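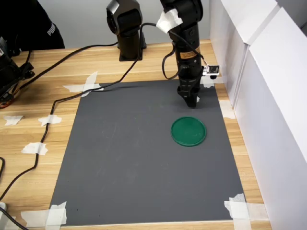 Welcome to the questions page for Rirkis, my little project about giving odd lids a second life! I'm Sarmīte Luik, and I've been saving lids from jars, tubs and tins for years (my shelves will confirm this). Every lid gets laid out flat before I decide what it will be, and a plain gray surface is my favorite for that. A deep green one like this, with its brighter raised rim, really stands out against it, and you can see the faint marks on it too. I love those marks and leave them alone.

How many lids do you have?
At the last count, in March, there were 903. I was hoping to stop at 900. Oh well!

What do you make with them?
Coasters, mostly, and saucers for very small plants. Flat centers are best for coasters – the rim keeps a drip from running onto the table. Domed lids end up as paint dishes, and my neighbor Ekow Nartey has made a whole wall clock face out of the yellow ones.

Can I send you mine?
Yes, please! Wash them in warm soapy water, let them dry overnight and stack them by size. A padded envelope works well for a few, a shoebox for more. Please no lids with rust on them, and no pump tops.

How do you get the sticky label off?
Cooking oil and patience. Rub a little on, leave it for an hour, then roll the glue off with your thumb. Baking soda helps if it's stubborn, but go easy on shiny lids, as it can dull them.

Do you sort by color or by size?
Size first, then color. I tried it the other way and spent a whole evening hunting for a match. Greens are the hardest to pair up, and I get ridiculously happy when two of them agree.

Do you paint them?
Very rarely. The colors they come in are so good already!

Can I come to a lid swap?
Please do! The next one is in April 2021, outdoors, and Triin Pētersons is keeping the list of names. Bring as many lids as you like, up to 200, and a bag to take your new ones home in.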